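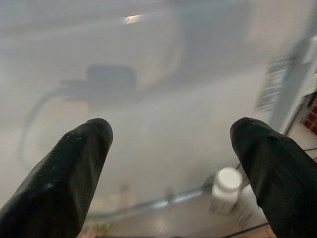
Sceptics wanted: help us write rules for two-armed robots in ordinary rooms

Harnwood is looking for people to join a reading and testing panel for the second draft of the Kadel code of practice. The code covers robot arms that handle bottles, plates and other household things in rooms where people also live or work. Most of it was written by people who build the arms, and it shows.

The first draft ran to 42 rules. We went through them in August and could not say how you would check half of them. "Cables should be suitably managed" is a wish. Suitable to whom? Another rule asks for "adequate clearance" at the table edge and never gives a distance. A third says that grippers should be inspected "regularly", which could mean every morning or every other Christmas. We doubt a longer code will be a safer one, and would be glad to see the next draft come out shorter.

What you would do

Read the draft, about four evenings' work, and mark every rule you could not test yourself with a tape measure, a watch or a plain yes or no.

Spend two half days in our Ongart room watching the arms at work, with the draft in your hand.

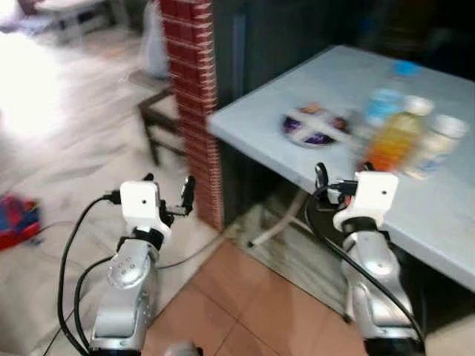 Write down where the rules and the work part company. Look at loose cable, at what sits near the front of the table, at how close a person could get before any rule applied. If a rule makes no difference to anything you saw, say so and we will ask its authors to defend it.

Who should apply

Anyone over 18 who has had to follow somebody else's safety rules: cooks, carers, cleaners, warehouse staff, lab technicians. You do not need to know how to program anything. We have 50 places and will hold most of them for people from outside the trade. If you work for Dustodwood, which supplied the first draft, please tell us. You may still apply but you will not vote on the wording.

Pay and terms

£200 for the whole task, plus travel to Ongart. Your comments will be published with the draft, unedited, with or without your name. We can't promise that the authors will accept them. We do promise that every refusal will be printed with a reason.

How to apply

Send us one page about a rule you were once made to follow that did no good, and how you knew. No CV, please. Applications close on 12/21/21.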